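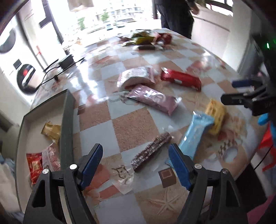 Kapitel 3
Ordnen, sortieren, verpacken

Wer schon einmal nach einem langen Nachmittag mit Gästen vor einem Tisch voller Riegel, Tütchen und Päckchen gestanden hat, der kennt das Gefühl: Eigentlich möchte man sich lieber noch einmal hinsetzen und etwas naschen! Und doch steckt in dieser alltäglichen Arbeit eine ganze Menge von dem, was uns in diesem Kapitel beschäftigen wird. Wonach sortiert man denn nun, nach Farbe, nach Größe oder nach dem, was drin ist? Und was kommt zuerst in die Schale, das Flache oder das Bauchige?

In den Kapiteln zuvor haben wir uns mit Vorräten im Großen befasst, mit dem Lager in Grinditz etwa und seinen 897 Fächern. Jetzt rücken wir gemütlich an den Tisch heran und nehmen die kleinen Dinge in die Hand.

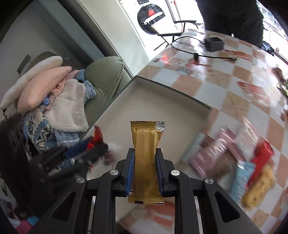 Abb. 3.1 Ein goldfarbenes Päckchen vor der flachen, offenen Schale

Folien knistern, glänzen und rutschen gern, besonders auf einer glatten Tischdecke. Fassen Sie ein Päckchen deshalb ruhig in der Mitte und drücken Sie nur leicht zu, damit der Inhalt heil bleibt (bei Keksen merkt man den Unterschied sofort). Legen Sie sich für die erste Übung einige verschiedene Verpackungen und eine flache Schale bereit. Notieren Sie vor dem Einräumen, welche Ordnung Sie wählen, und heben Sie den Zettel auf, wir brauchen ihn in Abschnitt 3.2 wieder.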